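Repainting a laminate desk top, how long before I can put things on it?

Posted in Home & Garden > Furniture

Danica Štefanec
I repainted an old desk for the spare room and I'm not sure when it's safe to use. The top is laminate. I scrubbed it with degreaser, sanded it with 220 grit, put on one coat of bonding primer and then two coats of water-based enamel in green. The second coat went on last weekend. It feels dry when I touch it, but when I left a mug there for an evening it stuck a little and left a faint ring. The can says "dry in 4 hours" and gives no other time. I have a monitor, a printer and a desk lamp waiting on the floor. The room is in the basement and stays pretty cool, even in June. Do I need a clear coat on top, or should I just wait?

Vikside
Just wait. Mine took forever too. I put a cutting mat down and forgot about it.

Hordiienko
The number on the can is the recoat time. It tells you when you can brush on the next coat without dragging up the one underneath. Curing is separate, and with water-based enamel it usually takes two to four weeks at normal room temperature. In a cool basement I would plan on the long end of that. Until then the paint is soft enough to take a print from anything heavy, and a warm mug is about the worst thing you can set on it.

What I would do in your place:

Leave the top bare for now. Run a fan on low and keep a dehumidifier going if you have one. Don't aim a space heater at it. The surface skins over and the layer under it stays soft.

After two weeks, press a fingernail into a spot near the back edge where it won't show. If it leaves a dent, give it another week and try again.

When you do move the printer back, put felt pads under the feet. Rubber feet can stick to enamel and stain it, even after the paint has cured. I lost a patch on a dresser that way.
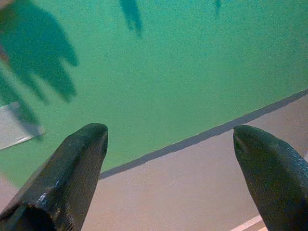
Can the mug ring be fixed without repainting the whole top?
Usually it can be. Let the paint cure fully first, then rub the ring lightly with a damp melamine sponge. If you can still feel an edge, sand that spot with 400 grit and roll a thin coat over the full width of the desk, front to back, so you don't get a visible patch.

On the clear coat: it's optional. If you write on the desk every day or eat lunch at it, two thin coats of water-based polyurethane will help it last. Satin hides scratches better than gloss. Check that the label says non-yellowing. Test it on the underside first, as some of them turn a dark color milky.

Grundness
Agree with most of that, but I'd skip the melamine sponge on anything shiny. It works like very fine sandpaper and leaves a dull spot. A soft cloth with a drop of dish soap is what I use.

Also, how thick were your coats? I used a brush on my first desk and put it on heavy, and it was still tacky after a month. A foam roller gives you a much thinner coat. If yours went on thick you may be waiting longer than four weeks, and adding poly too early will only trap it. The monitor can go on a wall arm in the meantime.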